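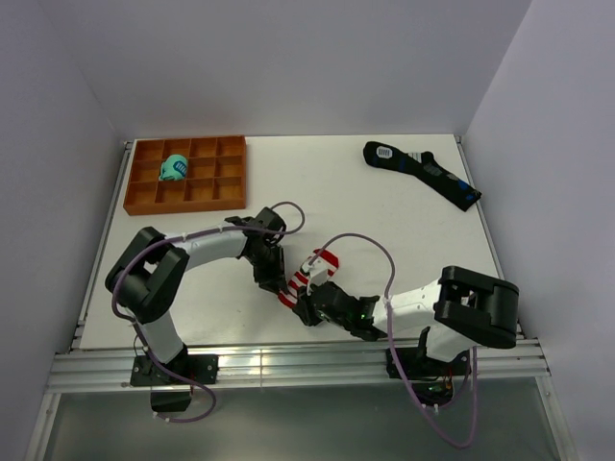

Clarkside Clears the Way for Second Cannabis Dispensary

Clarkside will get a second cannabis dispensary this fall after the zoning board approved a permit for Prirent, a retailer that already runs 7 stores in the state.

The shop will go into a former tire store on Palma Avenue. The building has 2,204 square feet of floor space and a parking lot with 33 spaces. Prirent plans to use the front half for sales and keep the rest for storage and a small office.

The board received 1,034 signatures in favor of the permit. Opponents asked for shorter hours and better lighting behind the building, and both were added as conditions. The store must close by 9 p.m. and may not allow use of any product on the property.

Prirent said it will carry flower, edibles and topicals, including a line of low-dose gummies from Dredora, a grower based outside the city. Medical patients will have a separate counter and will not have to wait in the main line.

The city's first dispensary opened two years ago near the bus station. Sales tax from that store goes to road repair and the public library, and the same split will apply to the new one.

Work on the building is set to start in June. The company still needs a final state inspection before it can open — a step that usually comes after security cameras and the storage vault are in place. Job applications will be taken online starting in July.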